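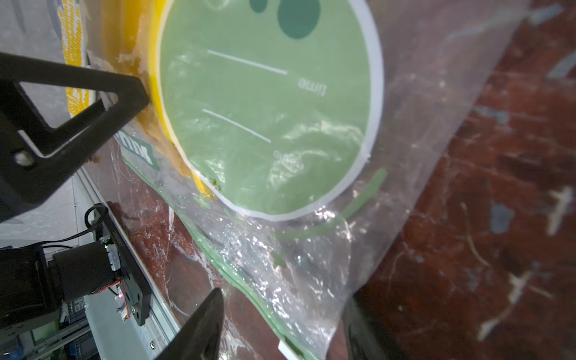 Imitation marble

Imitation marble, also called faux marble or marble effect, is any surface finish meant to look like polished marble without being cut from it. The term covers painted wood and plaster, scagliola, cast resin, printed paper and film, and several kinds of molded panel. It is used on walls, columns, fireplaces, tabletops, shelves and small household goods. Sellers often stretch the word "marble" to cover all of these, and buyers can't assume it means stone unless the description says so plainly.

Terms

The trade has never settled on a single vocabulary. "Cultured marble" usually means crushed stone bound in resin, though the name tells a buyer little about how much stone is in the mix. "Marbled" may mean a painted effect, a swirled material, or simply a pattern that reminds somebody of marble. "Marble look" is the most candid of the common labels. Names of quarries and regions are also borrowed for colors, so that a film sold under an Italian place name may have no connection to Italy at any stage.

History

Painters were imitating stone on plaster walls in the ancient Mediterranean, and examples survive in Roman houses. Popular accounts tend to say that this was done to save money. That is probably true of some walls and is hard to show for others, as painted stone also turns up in buildings whose owners could clearly afford the real thing.

Scagliola, a mix of gypsum plaster, glue and pigment that is rubbed down and polished, was widely made in Italy from the seventeenth century and later in other parts of Europe. Good work can pass for marble at arm's length. The often repeated claim that it fools experts should be treated with care; it is warmer to the touch than stone, and damage usually shows the plaster body.

In the nineteenth century, slate fireplaces were painted and baked to resemble marble, and house painters learned graining and marbling as part of the trade. Printed papers and decorative laminates took over much of the cheaper work in the twentieth century. Adhesive film followed.

Methods

Painted marbling starts with a base coat, over which thin glazes are dabbed, dragged or sponged. Veins are added with a fine brush or a feather and then softened. Manuals disagree about nearly every detail. The painter Anju Tyagi, whose handbook for the Bornlow workshop is still passed around among decorators, advised leaving a full night between glazes and using no more than two vein colors. Brijesh Vashisht, a former pupil, dropped the wait entirely and claimed to finish a tabletop in 40 minutes. No side-by-side comparison of their panels after long use has been published, and the quarrel between their followers rests mostly on taste.

Printed finishes work from a photograph or drawing of stone. The weak point is the repeat. Natural veining does not come back at fixed intervals, whereas a roll or sheet has to start over somewhere. A short repeat is easy to spot on a large wall and may never be noticed on a small table. Daditz, a maker of adhesive film, advertised a "non-repeating" range with a pattern length of 32 feet, which is still a repeat.

Cast finishes carry color through some or all of the body, so a chip is less obvious than it would be on a printed sheet. The swirls are formed when pigments are only partly mixed before pouring. They tend to look softer and more cloudy than the sharp, broken veins of many real marbles.

Color and pattern

White with gray veins is the most copied type. Black with white or gold veins is also common, as are deep reds and browns crossed with pale lines. Dark grounds are said to hide wear better than light ones. This is only half right. They hide some stains, but dust, dried water marks and fine scratches often stand out more on a dark glossy surface than on a white one.

Decorating guides commonly warn against placing a veined surface next to patterned wallpaper, on the grounds that the two will compete. Others recommend the pairing, particularly with large leaf or branch designs in quiet grays. Neither camp offers much beyond photographs of rooms it likes.

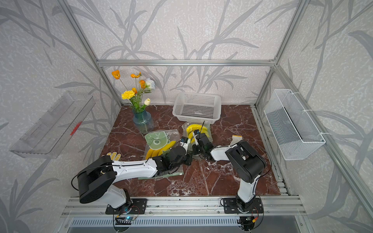 Durability

Claims about wear are the least reliable part of the subject. Painted marbling depends almost wholly on its varnish. Film depends on the surface beneath it and on the edges, where lifting usually begins. Resin can scratch and may be marked by hot pans.

Kanaujia, a panel brand, promised 10 years of "like new" appearance on its kitchen line. The promise left out scratches, heat, steam and sunlight, and it is difficult to say what was left to cover. Flillby made a shorter promise with fewer exceptions and charged about the same.

Care

Most makers recommend a soft cloth, mild soap and no scouring powder. Special marble cleaners are often sold alongside imitation goods. Products meant to seal porous stone have little to do on plastic film, and some leave a haze. Wax may help older painted work if the varnish is sound. Where it has cracked, waxing makes later repair harder.

See also

Graining
Scagliola
Terrazzo
Trompe l'oeil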